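Bevorwood College Robotics Programme
Speaker notes: Student Project Talk, open evening, March 2025
Speaker: Sekar Hutapea. Questions shared with Severyn Chornovol.

Slide 1. Title
Welcome guests on behalf of the college and the programme staff. Thank the Bakker Trust for its support of the second-year project. State that questions will be taken at the end, and that the written report is available from the desk by the door.

Slide 2. What the project is
The second-year project asks students to teach a humanoid robot one household task and to report on it fully. This year the task is sorting and folding laundry. The group has 23 students, working in small teams, each with its own part of the task: reaching, grasping, lifting, placing, and the keeping of records. Teams change over in December, so that every student has worked on at least two parts before assessment.
Mention here that no previous experience of programming is required for entry to the course. Parents ask this every year.

Slide 3. How the time is spent
The project runs for 21 weeks. The early weeks are spent on safety, on starting and stopping the robot, and on simple arm movements. Students may not run a task until they have passed the safety check, and a member of staff holds the stop control at all times.
Pause. Guests may wish to look at the timetable on the handout.

Slide 4. Records
Students have logged 507 attempts so far. Each attempt is entered on the same form: the team, the garment, the starting position of both arms, the result, and a short remark. Failed attempts are entered in full and carry the same weight in the marking as successful ones. The form was drawn up by the students themselves after the first version, supplied by staff, was found to be too long.
Read one remark aloud if time allows. Suggested: "Took hold of sleeve only. Start again with hand lower."

Slide 5. The exchange with Tromholm
Our partner school in Tromholm is working on the same task with its own students. The two groups compare forms once a month by video call - the next call is already arranged. Severyn Chornovol leads this part of the work and will answer questions on it.

Slide 6. Grasping
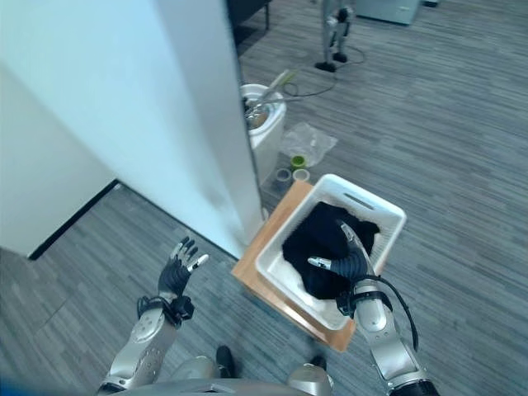

Grasping is the part of the project to which students have given the most time, and the part on which the assessment places the most weight. Cloth has no fixed shape, and a hand position that suits one garment may be of little use with the next. Students are asked to consider what each arm is doing, including the arm that is not in use. Draw attention to the right hand, which is down in the basket with hold of the black garment, while the left is open and clear of the stool. Then point out the white cloth showing beneath the black. The grasping team must decide how the robot is to take one piece and leave the other, and the form has a separate line for this. Allow a moment before moving on.

Slide 7. Assessment
The written report counts for 62 per cent of the final mark. The remainder is given for the practical work and for a short interview with each student. The reports are read by two members of staff, and a sample is sent to Astard for outside marking.

Slide 8. Next steps
Folding will begin once the grasping team has handed over its notes. Places for next year's course are open, and forms may be collected this evening.
Invite Severyn Chornovol to join the speaker for questions.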